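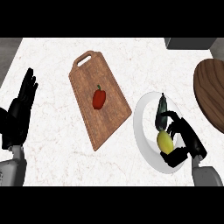
Flu and measles records not making it into the county registry

Product: Plarngate Immunization Registry, batch upload
Site: Rafferty Community Clinic
Opened: 6 January 2018
Status: Resolved (see bottom of log)

Original message

Hi there! I look after the shot records for our clinic, and I'm stuck. We chart everything in Drillura and then upload a batch file to Plarngate so the registry has it. That's worked fine since we switched over in July. Last night I sent the big catch-up file from our school vaccination drive, 1,823 records in all, and the upload page gave me the green check mark. Great, I thought, and I went home.

This morning the school nurse's office called to ask why so many kids were still showing as overdue for their second measles shot. I looked up a handful and sure enough, the first dose is there and the second one isn't. The flu shots from the same visits are missing for some of them too. The kids definitely got them — I have the paper sheets with lot numbers right next to me.

Things I've tried so far:

Logged out and back in. No change.
Uploaded the same file again. Green check mark again, and the same kids are still overdue.
Tried Chrome instead of Internet Explorer. Same thing.
Checked the file size, because the help page says up to 2,000 records per batch and I'm under that.

The overdue list goes out to parents soon and I really don't want to scare a bunch of families with letters telling them their kids can't come to class. Could somebody take a look?

Update from me, later the same morning

OK, I found the batch report. I didn't know there was one! It's under Reports, then Submissions, then a tiny arrow on the right side. It says "accepted with exceptions" and lists 82 rejected records. All of them have this message:

Administered date conflicts with existing dose

I don't get it. The existing dose is the first one, from the fall. The date for the second is months later. Where's the conflict?

Reply from Plarngate support

Thanks for the detail. Please open one rejected record, choose View Raw, and tell us what is in the dose number field and the administered date field. Please don't paste the child's name or birth date into the ticket.

My reply

Sure. Dose number says 2, so that part's right. The administered date is the date of the FIRST shot. So that's weird. In Drillura the visit screen shows the correct date, and I checked five or six of them.

Then I noticed all the ones I opened came through the Brurnirier template, the quick-entry form we set up for the school drive so we could get through the line faster. Kids we entered on the regular visit screen went through fine. Could the form be carrying the old date over?

Reply from Plarngate support

That fits what we see. The export reads a hidden "order date" on that template and the template copies it from the previous visit. Please map administered date to "visit date" in Drillura under Export Settings, then create a new file with only the rejected records. There is no need to resend the full batch.

My reply

Changed the mapping, made a test file with three kids, and all three went in with the right dates! So I ran the rest. The flu ones cleared too, same cause.

One hiccup: two of the kids had been typed in by hand by the school office while all this was going on, so now they had the dose twice. I used Merge Doses on both and they look good.

I reran the overdue list and it's a lot shorter. I spot-checked it against my paper sheets and the names left on it are kids who were absent or whose forms never came back, so those letters can go out.

A small request while I have you — could the green check mark be yellow or something when there are exceptions? I'd have caught this last night.

Reply from Plarngate support

Passed along as a feature request. Closing this ticket. Reply here if you want it reopened.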